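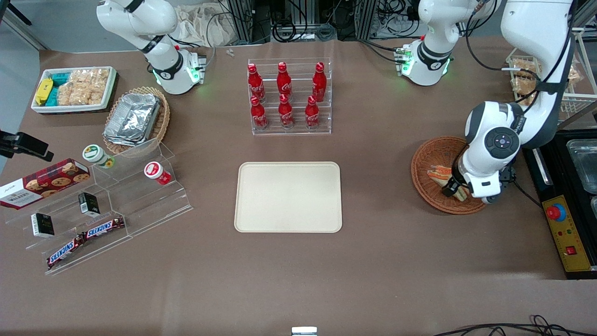 *By Marlies Prantl, Equipment Planning Office, Furside Campus*

The Equipment Planning Office has completed the first draft of its budget for a second automated tray-assembly station at the Furside site. The draft will go to department heads in July. Staff who use the current station, or whose work depends on it, are asked to read the following notes and send comments before then.

The existing station was bought as a single package from Oltia. It consists of two arms, a control panel with an emergency stop, a work table and the frames behind it. The task is to fill a meal tray from stock laid out on the table: a sandwich from a basket, a bottled drink from the rack, and snacks from the trays and stands on the left. The purchase price covered the arms and the panel. It did not cover the racks, baskets and display stands that hold the stock, and these were paid for out of the general supplies account as they were needed.

That arrangement will change. Silvan Kälin of Purchasing has asked that everything a station needs in order to run be listed on one request, including low-cost items. A stepped acrylic stand or a bottle rack is a small expense, but its dimensions decide where the arms have to reach, and a replacement of a different height means that positions must be taught again. The new request therefore has a separate line for fixtures, set at $2000 for the first year. Two of each stand and rack will be ordered, with the second kept in storage.

**Grippers and spare parts**

The current grippers have handled wrapped sandwiches and bagged crackers to the satisfaction of the kitchen staff. Foil containers with crimped lids remain more difficult. Hannelore Kuster, who manages the daily schedule, has asked for a softer finger set to be tested before any order is placed for the second station. Lachance has quoted $397 per set. The office has included five sets in the draft, which allows for both stations and one spare set of fingers.

Department heads should note that the finger sets are treated as consumables and not as equipment. They will be charged to the annual operating budget and will not be depreciated with the arms.

**Space and cabling**

The second station will need the same floor area as the first, with clear access to the panel from the operator's side. Aurelia Aebischer of Facilities has reviewed the proposed room and reports that the electrical supply is adequate. She has requested that cable channels be included in the installation price – at the present table, cables hang between the rear frames and loop along the front edge, and this is not to be repeated in a new installation. Vendors have been told to quote for channels as a required item.

The draft also includes a wider table. Stock currently shares the surface with the tray being filled, and the bread rack stands at the far right corner behind the left arm. A wider surface would allow the bread rack to move forward and would leave room for a second tray. The added cost is modest when the table is ordered with the station and considerably higher when it is changed later.

**Lease or purchase**

Two offers are under review. Oltia proposes an outright purchase with a service contract renewed each year. Nutance proposes a lease with service included and an option to buy at the end of the term. The lease places less demand on the capital budget, but the equipment would differ from the present station, and operators would have to be trained on both. Cyrill Mösli is preparing a comparison of total cost that takes training hours into account. His figures will be attached to the draft when it is circulated.

The office has not made a recommendation between the two offers. It has asked both vendors to hold their prices until department heads have responded.

**Comments requested**

Comments are particularly welcome on the following points:

- products expected to be added to the tray menu next year, with package dimensions where known
- hours during which the second station would be in use
- any fixture that has been bought locally for the current station and does not appear on the supplies account

Written comments may be left with the Equipment Planning Office or handed to Hannelore Kuster at the station before the afternoon shift. Requests for changes to the current station should continue to be made on the usual form and will be handled separately from this budget.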